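Tuesday, workshop notes, June

Kettle's on, glue's on, so I'll get this down before I forget what I did. Third go at the hide glue for the Woswood chairs and I think I've finally got the ratio sorted (touch wood!). Soaked the pearl overnight in cold water, then into the pot this morning and held it just under 60. My old notes said to keep it hotter, which explains the horrible smell and the joints that let go on the Ritchie stool. Sorry, Ritchie stool.

Mixed 300 g dry this time, far too much for one day's work. The leftovers are in the fridge in a jar with a label on it, so please don't anyone put it on toast.

Marion Swanson dropped in with the second chair and we went over the back rails together. She wants to keep the original pegs where we can. I'm all for it, but 2 of them are so chewed up by worm that I could push a scriber straight through, so those are getting replaced with oak. She's fine with that as long as the colour's close. I'll try the Zonora stain first on an offcut, the darker one, and thin it if it comes up too red. 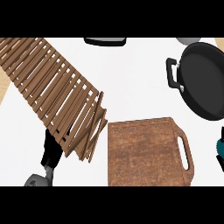 Slatted mat and chopping board on the white bench, black pan alongside.

Clamp time was 44 minutes on the test joint before I got impatient and had a look. Squeeze-out had gone rubbery by then and peeled off lovely with a chisel, no washing down needed. I'm leaving the real ones overnight regardless. Test joint goes in the vice tomorrow and I'll lean on it properly.

Still to do: sharpen the 6 mm mortise chisel (it's shocking, I used it on the grey paint and I know I shouldn't have), ring Loltstead about more pearl glue, and find the good sash clamp. Whoever borrowed it, no questions asked, just pop it back on the rack!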